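Clernatetti Hall meeting dispute

The Clernatetti Hall meeting dispute was a disagreement over the cancellation of a public meeting in the town of Drunora. The meeting had been called by the Nadine Residents' League, a local campaign group, to oppose a proposed by-law on street demonstrations. The League stated that the hall had withdrawn its booking under political pressure. The hall's management stated that the booking had never been confirmed. The dispute led to a formal complaint, a review of the hall's letting rules and a debate in the town council about the use of publicly funded rooms by political groups.

Background

Clernatetti Hall is a civic building in the centre of Drunora, run by a charitable trust which receives an annual grant from the council. Its main room is licensed for 475 people, and a smaller upper room holds 60. The trust's deed allows lettings for "education, recreation and the discussion of public affairs", a phrase that was quoted by both sides during the dispute.

The proposed by-law would have required organisers of outdoor gatherings of more than 100 people to give the council 10 days' notice. Supporters described it as a traffic measure. Opponents, among them the Nadine Residents' League and the student union of Tsikata College, argued that the notice period would prevent people from responding to events as they happened. The two bodies did not otherwise work together, and the student union later objected to being named on the League's leaflets.

The booking

In April the League applied to hire the main room for a meeting on 28th May. The trust's office replied by email, acknowledging the application and asking for a deposit, a list of speakers and a plan for stewarding. The League paid the deposit but did not send the list of speakers, stating that two invitations were still unanswered. It began to advertise the meeting with the name and address of the hall.

The trust returned the deposit shortly before the meeting, with a letter saying that the application had lapsed. The League moved its event to a sports pavilion at Nadine, on the edge of the town, and announced on its website that it had been "shut out of a public building for holding the wrong opinion". 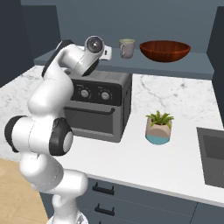
The announcement was taken up by several regional newspapers. Early reports repeated the League's account without a reply from the trust, whose office was closed at the time. One newspaper later added a note to its article stating that the trust denied having received any instruction from councillors. The League maintained that a councillor had telephoned the hall to express concern, and the trust confirmed that a call had been received — but said that it had concerned parking and had been made after the deposit was returned.

Complaint and review

The League submitted a complaint to the council, asking it to suspend the trust's grant. The council's legal officers advised that the trust was independent in its lettings and that the grant agreement contained no power to suspend payment on these grounds. They also noted that the agreement required the hall to be made available "without unfair preference", and recommended that the trust publish its procedure for handling applications.

The trust carried out its own review. It found that the application had been incomplete, but that the League had not been told clearly that a booking remained provisional after a deposit was paid. The hiring form was rewritten to say so on its first page, and a right of appeal to the full board of trustees was introduced. The League welcomed the changes but did not withdraw its statement.

Aftermath

The by-law was amended before it came to a vote. The notice period was kept for marches using the main road, while static gatherings were removed from its scope. The League has since held two meetings in the upper room of Clernatetti Hall, both under the revised form.

See also

Drunora Town Council
Freedom of assembly
Tsikata College Students' Union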